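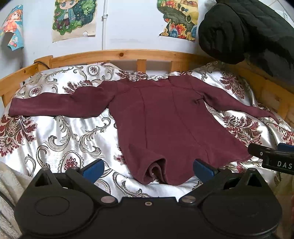
Visit to the Stemia student project, Zondari Technical College

On 12 Jun 2026 the Office of School Partnerships visited the Stemia student project, run by the engineering department of Zondari Technical College. The project is now in its second term and is concerned with one household task, the folding of clothes. Students carry out the task themselves with hand-held grippers, and the recordings are used in the course on robot learning. Work begins with the garment laid out flat, and for the long-sleeved maroon top the neckline was placed toward the wall and the hem toward the operator. The lower left part of the hem had curled up on itself. Students are asked to leave such faults as they find them and to deal with them using the gripper alone.

The visiting party was received by Colin Treloar, who teaches the course and supervises the project. He explained that the class first practiced on towels at a table in the Chaturvedi Building. In March the students voted to move the work into ordinary bedrooms. The department agreed on condition that every household sign the college's consent form and that two students be present at each session.

The log for the term stood at 1506 attempts on the morning of our visit. Of these, 911 had been reviewed and accepted for use in class. An attempt is set aside if the garment leaves the bed or if the operator touches it with a bare hand. The department has asked for more than 4000 accepted attempts by the end of the academic year, a target Mr. Treloar considers high for a group of this size.
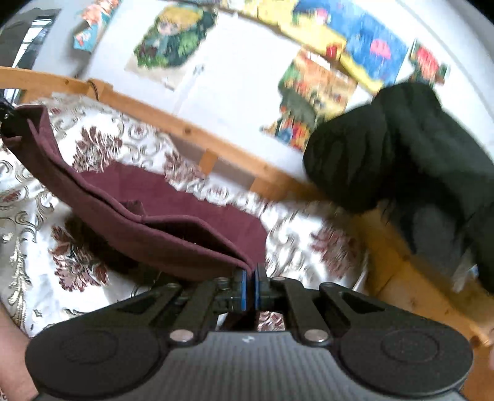
Gripping a single edge of cloth is the skill that takes students longest to learn, according to the course notes. The jaws must arrive at the right height, and the operator has to judge by eye when enough fabric lies between them. With the maroon fabric folded over on itself and the blue-lined fingers nearly closed on its edge, it was clear how little cloth is held at one time. Several students told us that thin knits are harder still. Second-year students keep a shared notebook on the subject, and we were permitted to read it. Most entries concern sleeves.

Students also spoke about reviewing, which takes up a good part of their class hours. Each recording is watched by a student who was not at the session, and disagreements are passed to Mr. Treloar. The present review program, Jamness, was written by last year's class. It stops responding when a recording runs long, and a replacement is under discussion.
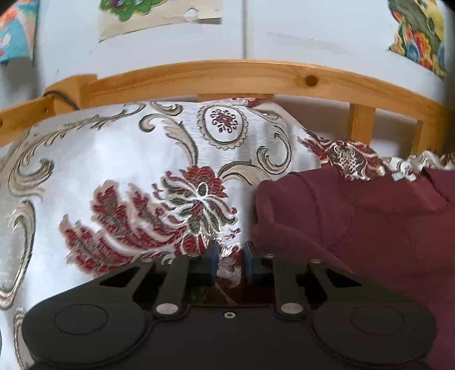 Choice of background was the subject of the longest discussion of the afternoon. Earlier sessions used plain gray sheets, and the students came to believe that this made the material too uniform. Patterned bedding is now preferred wherever a household has it. The white cloth with its deep red flower and beige scrolls lay directly under the maroon garment, and the two reds are close enough to make the garment's edge a fair test for any program that must find it. One student argued that plain bedding should be kept for at least part of the collection, so that the two can be compared. Mr. Treloar has asked for a written proposal.

The Office noted two matters for follow-up. The consent form should state how long recordings are kept, and the department should set aside $1000 for spare finger pads, which at present are paid for out of the course supplies budget. Schools wishing to send a group to the project may apply through the Office of School Partnerships. Groups are limited to six students and one teacher.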